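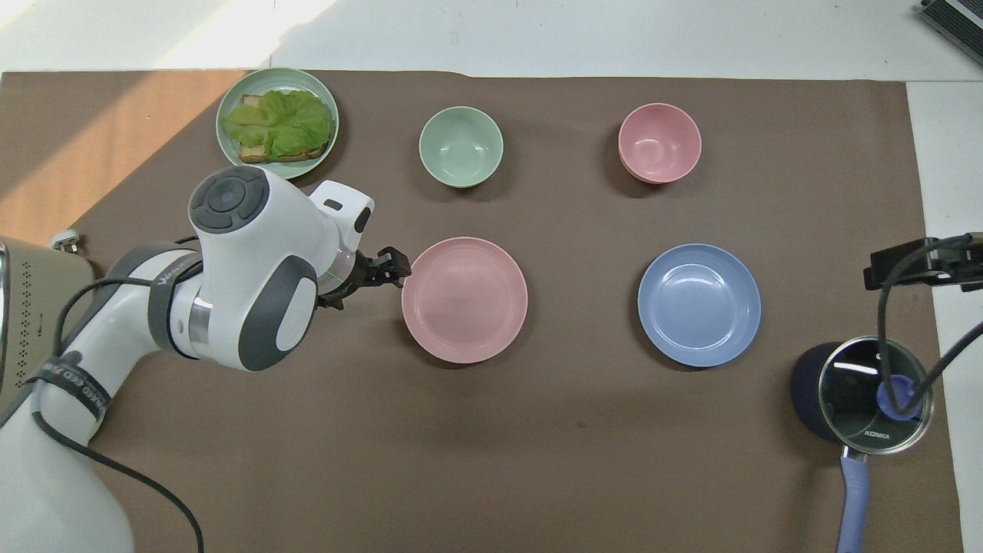
*Wurneline tableware on a dark brown table covering: plates in pale green, pink and powder blue, with bowls in sage green and pink.*

# Wurneline Plates and Bowls

Wurneline is a range of everyday tableware supplied by Batport to schools, day centres, residential homes and staff dining rooms. It consists of a plate and a small bowl, each offered in soft pastel colours that may be ordered singly or mixed within one case. The range replaces the former Ochoa series, which is no longer made.

## The plate

The Wurneline plate is round, with a raised rim and a flat central well. It is intended for breakfasts, light lunches and open sandwiches; a slice of toast with a lettuce leaf, shown on the pale green plate, is a typical serving. The rim helps to keep food on the plate when it is carried to the table, and gives a firm hold to those who find a flat plate difficult to lift.

All colours share the same shape and may be stacked together. Customers who serve special diets often set one colour aside for that purpose. Batport does not assign any meaning to the colours and leaves the choice to the kitchen concerned.

## The bowl

The bowl is suited to soup, porridge, fruit and side dishes. It has a capacity of 300 ml when filled to the serving level, and a little more to the brim. The sage green bowl is paler inside than out.

## Ordering

Plates and bowls are packed separately, 30 to a case. Mixed cases are available at no extra charge, provided that the colours required are stated when the order is placed. The catalogue number for the range is 556, followed by the letter P for plates or B for bowls.

Orders are sent from the Grolbridge warehouse. Smaller quantities may be collected from the trade counter there by arrangement with Iman Helmy. Saucepans, table coverings and food are not included.

## Care

- Wash before first use.
- Suitable for dishwashers on a normal programme.
- Remove dried food by soaking in warm water. Do not use wire wool or scouring powder.
- Do not place on a hob, under a grill or in an oven.
- Withdraw any chipped or cracked piece from service.

Slight differences in shade may occur between batches. Where an exact match is important - for example, when adding to an existing set - the batch number printed on the original case should be given with the order.

## Returns and replacements

Pieces damaged in transit will be replaced if reported within 2 working days of delivery. The case and its packing should be kept until the matter has been settled. Unused full cases may be returned by agreement, with carriage paid by the customer.

Enquiries about samples and larger contracts should be addressed to Samira Hourani, Institutional Sales, Batport.

Page revised February 16, 2018.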